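4.2 Placing the unit on furniture
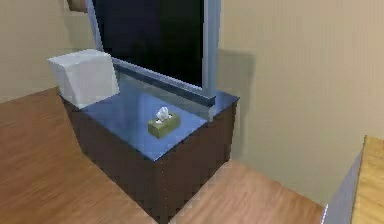 Fig. 7. Low cabinet with a box on top, near the left end.

The Potthorpe 200 dehumidifier may stand on the floor or on a low cabinet. The surface must be level and able to carry the full weight of the unit with the tank filled.

1. Clear the surface and wipe it with a dry cloth.
2. Check the level from front to back and from side to side. Adjust the furniture, not the feet of the unit.
3. Lift the unit by the two side grips and set it down with all four feet on the surface.
4. Leave a gap of 30 cm between the rear grille and the wall.
5. Slide the tank in until it clicks.
6. Plug in and press POWER. The lamp shows green after seven seconds.

Note: Glossy tops can be slippery. Fit the rubber pads (part no. 2753) before step 3.

Note: If the lamp flashes amber, the tank is not seated. Remove it and repeat step 5.

CAUTION: Do not run the mains lead under a rug or behind a heater.

CAUTION: Empty the tank before moving the unit — even a short distance.

For draining through a hose, see 4.3. The hose kit is sold separately by Kontogiannis.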